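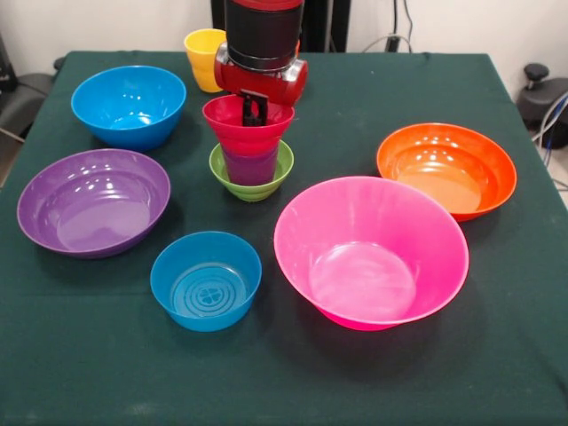

Figure 7. Stacking task. The red cup held partly inside the purple cup, which rests in the green bowl.

5 Recording demonstrations by remote control

This section covers teaching the arm a tabletop task with the Akodex hand controller. Complete the set-up in section 4 first. If you intend to guide the arm by hand, go to section 6.

A demonstration is one complete run of the task, from the start position back to the start position. The Sedgwick stacking routine needs 50 good demonstrations before training. Runs marked as rejected do not count towards this figure.

5.1 Preparing the table

1. Lay the cloth over the table. Use a plain, dark cloth with no printed pattern. Small creases do not matter, but pull out any fold high enough to tip a cup.
2. Put out the bowls and cups, open side up. Keep the largest bowl to one side so that the gripper does not have to cross it on every move.
3. Place the small green bowl near the middle of the table. It is the base of the stack.
4. Stand the cups towards the back, within reach of the arm.
5. Move the remaining bowls a little before each run. If they are always in the same places, the trained routine will cope badly when they are not.

Note: Do not change the cloth or the lighting partway through a set. If you have to, close the set and start a new one.

5.2 Starting a run

1. Check that the stop button is within reach of the operator.
2. Switch on the controller and wait for the steady light.
3. Press HOME. The arm rises and the fingers open.
4. Set the speed to 44 for your first runs. Experienced operators may go up to 78.
5. Press RECORD. Wait for one short tone before you move.

Caution: Keep hands, sleeves and lanyards off the table from the tone until the arm is home again. The gripper closes with enough force to pinch.

5.3 Picking up a cup

1. Bring the gripper over the cup and stop. Turn the wrist until the fingers line up with the rim.
2. Lower slowly with one finger inside the cup and the other outside.
3. Stop before the inner finger touches the bottom.
4. Close the fingers with the trigger. Release the trigger as soon as the wall of the cup is held. Squeezing further bends the rim.
5. Lift straight up until the cup is clear of everything on the table, then move across.

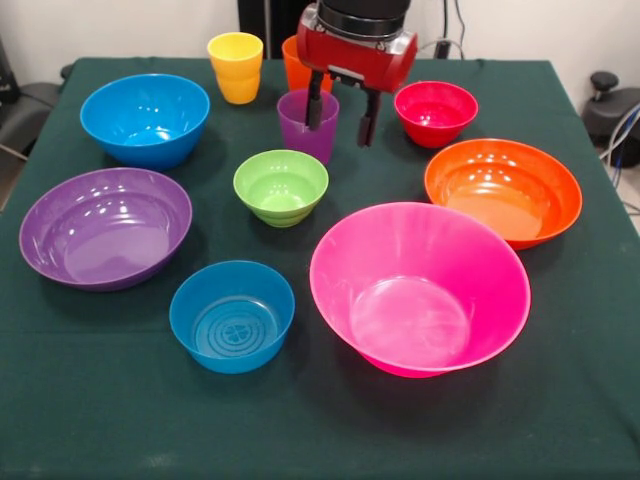

Figure 8. Fingers lowered at the rim of the purple cup, one inside and one outside.

Thin plastic cups can also be held from the inside, with both fingers in the cup and opened outwards. Choose one method and keep to it for the whole set. Mixed sets train poorly.

Note: If a neighbouring cup stands too close for the outer finger to pass, reject the run and move the cups apart. Do not push them aside with the gripper.

5.4 Placing and stacking

1. Stop above the green bowl and let any swing die away.
2. Lower the first cup into the bowl. Let go only when it is resting on the bottom.
3. Raise the gripper straight up before moving sideways.
4. Fetch the next cup and lower it into the first. If it catches on the rim, raise it 10 mm, correct the position and lower it again. Small corrections like this are useful in the recording and should be left in.
5. Press HOME, then SAVE.

5.5 When to reject a run

Press REJECT instead of SAVE if:

a cup falls over or is dropped
the stack leans or comes apart on release
anyone reaches over the table while recording
the arm stops on a force limit

Long pauses can be trimmed afterwards in Parkex. A run with a knock in it cannot be repaired.

Label each set with the operator's initials and the method of grip. Questions about labelling at the Rernside site should go to Gemma Birkett.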